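The Plavska closing bench, after one winter
By Ülle Ķēniņš

I repair clocks. It is not my profession, I was a school secretary for most of my life, but for many years I have a clock or two open on the table every evening from October until spring. So I know what it means to clear away ninety small pieces of brass when the family wants to eat. For this reason I bought the Plavska, a bench which folds out of a cabinet and can be closed again with the work still inside.

I paid 600 dollars for it, with my own money. The Titumum, which many members of our club admire, costs 2,000, and I have only tried it for one afternoon at a friend's house. I will compare them where I am able.

The bench came in two boxes. The driver left both of them at the bottom of the stairs, and my neighbor's son helped me on Thursday to bring them up. The instructions are drawings without words, and they are good drawings except for step nine, where the hinge is shown from behind and looks like it should be mounted upside down. I mounted it upside down. Please look at step ten before you do step nine.

When it is closed, the Plavska looks like a narrow wardrobe. The door comes down on two arms and becomes the table, and behind it are the drawers. There is no built-in lock. The maker gives you a steel hasp and you must bring your own padlock, and the hole in the hasp is smaller than I would wish. My first padlock did not go through it. I recommend to measure the shackle before you go to the store, and to choose one with a key and a bright color, so that you don't look for it under the papers as I did.
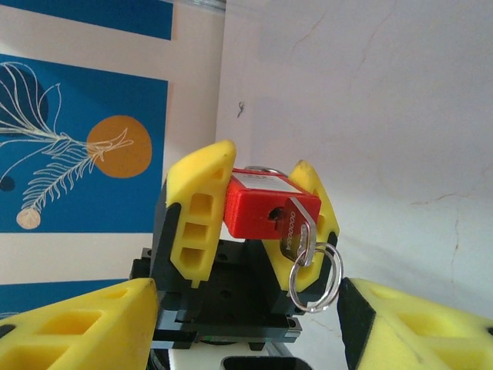 Issue 277, page 25

A word about keys, while we speak of locks. I leave the key in the padlock while I work and hang both on the small hook inside the cabinet. I have a grandson of four years, and the oil and the cleaning fluid must be behind a locked door when he visits. A combination lock would also do, but in the evening I cannot read the small numbers without my second glasses.

Now the drawers. They are shallow and wide, which is correct for clock work. They run on wood, without metal slides, and in the first month they were stiff. I rubbed the edges with a candle and since then they go well, only the lowest one still needs a push with the knee. The dividers can be moved. They stand in grooves, and the grooves are a little too generous, so a very thin washer can travel from one section to the next. I found the washer of a French carriage clock in the section for English screws, after looking for it for two evenings. I have now put a strip of felt at the bottom of each divider.

The table surface is the part I thought about most before I bought. The catalog offers dark or light. My husband preferred the dark, which matches our floor. I took the light, and I am glad about it every day.

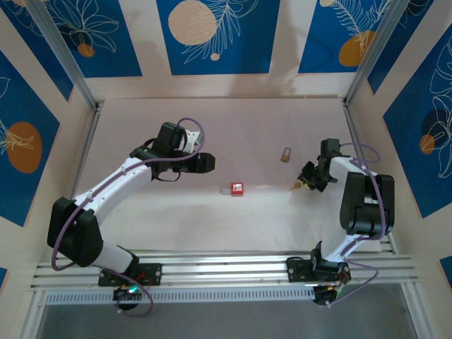

My old bench was an oak writing desk, very beautiful, and every pivot I dropped on it was gone. Dark grain with many lines in it hides small metal completely. I also had no edge at the back, so what did not disappear in the grain rolled behind the desk. A pale surface with walls on three sides, as in the picture, is for me the right arrangement, and the Plavska comes near to it when you order the side panels. They cost extra. They are only as high as my hand, and I would like them higher, but a spring that jumps sideways will usually hit them and fall down again on the table. The purple cable over there is also clipped to its arm along its length, and I have done the same with the cord of my lamp, which before was always lying across my tweezers. For the clips I used the cheap ones from the hardware store.

The lamp, by the way, is an Ambrosio with a clamp, and the clamp does not fit. The edge of the Plavska table is rounded and thick. I had to screw a small block of pine under the side panel and fasten the lamp to it. If you use a vise with a clamp you will have the same problem, and with a vise I would not trust my pine block.

How steady is it? For cleaning, oiling and putting together, it is steady enough. For filing, no. The table hangs on its two arms, and when I file a bushing I feel a movement in it, small but tiring. On the Titumum there is a leg that comes down at the front, and on that afternoon I filed with real pleasure. I wrote to Plavska and asked if they would sell a leg. They answered politely, after three weeks, that they have no such plan. I now put a kitchen stool with two books under the front edge when I have filing to do.

The finish is oil, and it takes marks. I have one ring from a cup of tea and one spot of clock oil that will stay. The Cornar wax that the shop recommended made the ring lighter but gave the table a shine which I find disturbing under the lamp, so I stopped with it.

What I enjoy the most is closing it. At ten o'clock I put a glass cover over the movement, lift the table and turn the key, and the next evening all is where I left it. But please note that the table lifts to vertical! Everything loose must first go in the drawers or on the inner shelf, and the shelf takes a movement of mantel clock size, not larger. For a longcase movement you will need another solution. Mine is at present on top of the refrigerator.

For good points I would name the drawers, the light table and the price. Against it are the missing front leg, the rounded edge and step nine of the instructions. If you do much filing, save longer and buy the Titumum. For evening work on small clocks in an apartment I would take the Plavska again, with the side panels ordered from the beginning, as they cost more when sent separately.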